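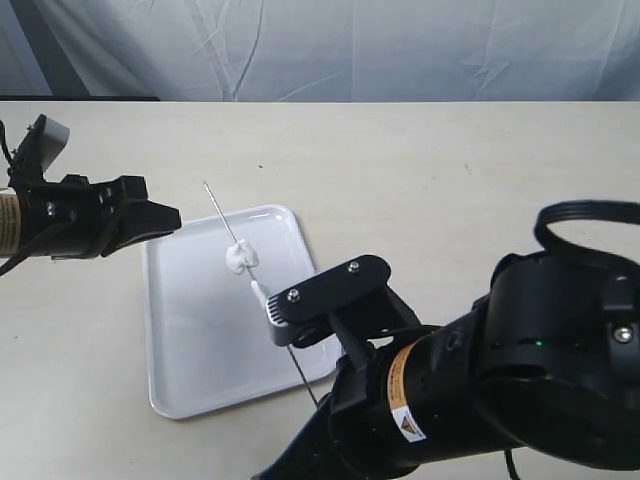 White plastic tray, rounded corners, shallow rim

Board: Kitchen and Household > Storage and Serving
Thread: Plastic trays keep warping in the dishwasher

hallmark_pl
Posted 19 Jun 2019
I have gone through four white plastic serving trays in three years. They all go the same way. They start flat, then after a few months one corner lifts and the thing rocks every time you set a glass on it. The last one was from Coststead and came with a leaflet saying dishwasher safe, top rack. It doesn't fit the top rack. It barely fits the bottom one if I take the cutlery basket out.

Tray at the top is the shape I'm after. Is there a plastic that holds up, or should I go to metal and be done with it?

bentspoon
1045 posts
Turn off heated dry. I did that on ours and haven't lost a tray since. Most of the damage happens at the end when the element comes on and the tray is leaning on a tine with all its weight on one point.

Condix_owner
My dishwasher is a Condix and there's no way to turn off the dry on the short cycle. You have to use the long one and then stop it by hand. Check your manual before you go looking for the button like I did.

hallmark_pl
Mine has the button. I never thought to use it because then the plastic cups come out with water sitting in the bottoms. I'll try it.

grayporch
Why is a tray going in the dishwasher at all? It's one flat surface. Dish soap, sponge, rinse, stand it in the rack. Takes 30 seconds. I have a melamine one from my mother's house that has never been in a machine and it's as flat as the day she bought it.

bentspoon
1045 posts
Because some of us have kids and syrup.

grayporch
I had three kids and syrup.

matte_finish
Melamine is a different thing from the cheap stuff though. It's hard and a bit brittle and it will chip if you drop it on tile. The bendy ones are usually polypropylene. Turn it over and look for the number 5 in the triangle. PP is supposed to be fine with hot water but a big thin sheet of it will still move if it's held crooked while it's hot. 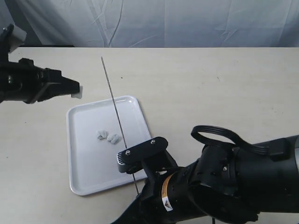

Same tray with a couple of crumpled bits in it

hallmark_pl
Looked underneath and it's a 5. So the leaflet was right about the material and it still warped.

tollroad37
You can flatten a warped one. Run the hottest tap water you have over it in the tub for ten minutes, then put it on a flat counter upside down with a heavy cutting board on top and leave it overnight. I've done it twice on the same tray. It does come back a little each time.

matte_finish
Agree with that, but don't use boiling water. I tried it and ended up with a dip in the middle.

grayporch
Or wash it in the sink.

wernum_resident
If you're anywhere near Wernum, the restaurant supply place behind the tire shop sells fiberglass cafeteria trays one at a time. I got two last September. They're heavier and the colors are ugly but they go through our machine every night and sit flat. Glasses slide on them more than on plastic, so put a dish towel down.

Condix_owner
Seconding the cafeteria trays. I wouldn't bother with metal. I had one and it was loud, and it showed every fingerprint.

bentspoon
1045 posts
Disagree on metal. We use a Matić enamel one outside and it's been good. Two chips on the rim but no rust yet.

hallmark_pl
OK. Heated dry is off as of tonight and I'm going to try the tub method on the worst one. If that fails I'll drive out to the supply place. Does anyone know if they're open evenings?

wernum_resident
They close at five. Cash or check only when I was there.

Views: 3287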